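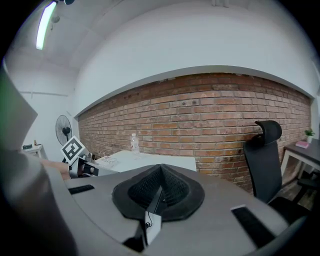
How long should red lentils be rinsed before they go into a soup?
Until the water runs almost clear, usually three or four changes in a large bowl.

Method, serves two

Drain 200 g of rinsed lentils and tip them into a heavy pan. Add 1 litre of cold water and bring to the boil, uncovered. Skim off the foam. Lower the heat and simmer for 20 minutes, stirring twice.

Soften 80 g of chopped onion in oil over a low heat, then stir in one teaspoon of cumin. Add to the lentils. Salt at the end and blend half the soup. Thin with hot water if needed.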